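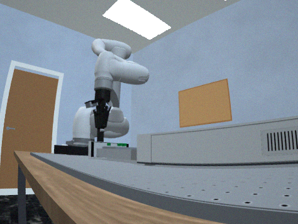

Issue 66, page 40

Sturkiteo adds simulated work cell to its training kit

Danville-based Sturkiteo has released a software version of its bench-top training cell, aimed at colleges and small manufacturers that want to practise robot programming before they buy a robot.

The package, called Zitham, puts a white arm with a black parallel gripper on a perforated metal plate, with small blocks set out beneath the fingers. One piece carries two green stripes along its upper edge. The room is modelled too, down to the door, the orange wall board and the ceiling light. Sturkiteo says the surroundings can be swapped for a plain background on slower computers.

Users write a pick-and-place routine, run it on screen and save it as a file that can be loaded on to the firm's physical cell. The software logs each run, including any contact between the gripper and the plate. Block positions can be shifted between runs, either by hand or by a random setting — useful for checking that a routine does not depend on one fixed layout.

The release comes with 120 exercises, graded from single moves to sorting tasks. Teachers can edit these or write their own, and results can be exported as a spreadsheet. A licence for one classroom costs £3000 a year and covers up to 40 users. Existing owners of the physical cell get the first year at half price.

Badawi, the distributor, will handle sales and telephone support, and is taking orders now. Deliveries of licence keys start in March. A trial version is available from the distributor on request, limited to six exercises and with the export function turned off.

Sturkiteo has not yet said whether other grippers will be supported. A suction tool is listed in the manual as planned, without a date — the current release works with the two-finger model only.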